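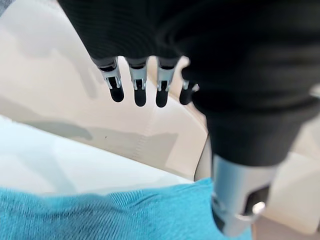 Preguntas frecuentes: los brazos nuevos en Jalberg

Desde abril me paráis en el pasillo para preguntarme lo mismo, así que lo dejo por escrito y lo voy ampliando cuando salga algo nuevo. Trabajo en el taller de tapicería y arreglo de muebles, y lo cuento tal como lo vivo yo.

¿Nos van a quitar el puesto?
Es la primera que me hacéis todos. No ha salido nadie de la plantilla por esto y Jalberg nos ha dado por escrito que este año no sale nadie. ¿Y el que viene? Pues no lo sé, y prefiero decíroslo así a inventarme algo.

¿Qué hace entonces el robot?
De momento, telas y asientos: coger, estirar, recolocar. Coser, grapar y cortar sigue siendo cosa nuestra. En el plan de Fairclough hay 1000 piezas de prueba antes de decidir si se amplía — o sea, que queda rato.

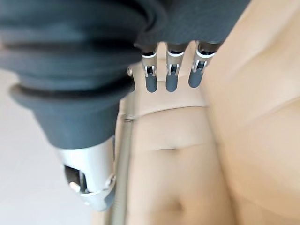 La mano sobre un tapizado beige de piel.

¿Por qué empezar por algo tan blando?
¡Eso mismo pregunté yo! Una caja siempre es igual, pero una tela se arruga cada vez de una manera distinta y un cojín cede cuando lo aprietas. Si esto sale bien, lo demás debería costar menos (o eso nos dijeron en la formación de Ikley, ya veremos).

¿Me cambia el horario?
El turno no. Lo que cambia es el arranque: a las 7:30 hay un repaso corto de la zona y hasta que no se termina no se pone nada en marcha.

¿Puedo acercarme mientras se mueve?
No, ni un segundito. Si se te ha quedado el metro o la tiza dentro, pide que paren. A mí me pasó la primera semana y no me riñó nadie.

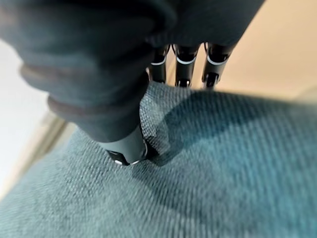 Equipo de Tapicería y Acabados · Jalberg

¿Se nota en el cuerpo?
Yo, en las muñecas, sí. Pellizcar tela toda la mañana cansa muchísimo y ahora reparto mejor el rato. A cambio paso más tiempo de pie mirando, y eso se me hace largo, la verdad. Hemos pedido taburetes altos y siguen sin llegar.

¿Hay que saber programar?
Qué va. El curso dura 3 mañanas, va dentro de la jornada y se apunta una en la hoja de la entrada.

¿Y si veo que hace algo raro?
Páralo y llama a la extensión 3041. Luego lo apuntas en el cuaderno de incidencias, aunque te parezca una tontería. Para dudas de contrato o de categoría la extensión es la 1496, que ahí yo ya no llego.

¿Irá también al taller de Drurnau?
Se ha hablado, pero no hay fecha. Cuando me entere lo pongo en esta misma página.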